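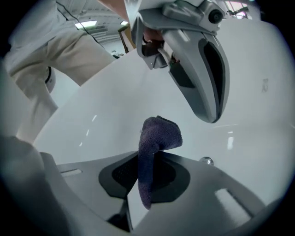

How many examples of one cleaning task should be recorded before the first training run?

Plan on 40 accepted episodes per task. Fewer than that and the first run mostly tells you about your operators' habits.

The steps below are the ones we use at Skirkach for hand-held gripper recording. The current Sudus set holds 339 episodes.

1. Calibrate each gripper fully open and fully closed. Save both values before the session starts.

2. Start Boltura and check that both camera streams share one clock. An offset of more than 2 video frames means a restart.

3. Write the task as one sentence with a clear end, such as "wipe the rim and lift the cloth away". Operators read it before each episode.

4. Begin with the grippers in view of the work surface and hold still for 3 seconds. The tracker needs this to settle. 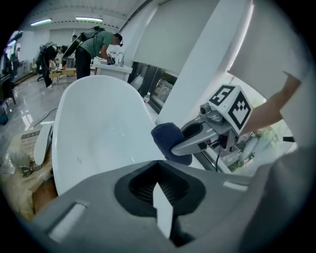 5. Move at a normal working pace. Slow, careful motion trains a slow policy - and it is hard to correct later.

6. Change the starting position of the cloth between episodes. Leave the fixtures where they are until the block is finished.

7. Keep recoveries. If the cloth slips and is picked up again, the episode counts. Discard it only if tracking is lost.

Export with the Piras script, which writes one folder per episode. Check the gripper width curve in each folder before uploading; a flat line means step 1 was skipped.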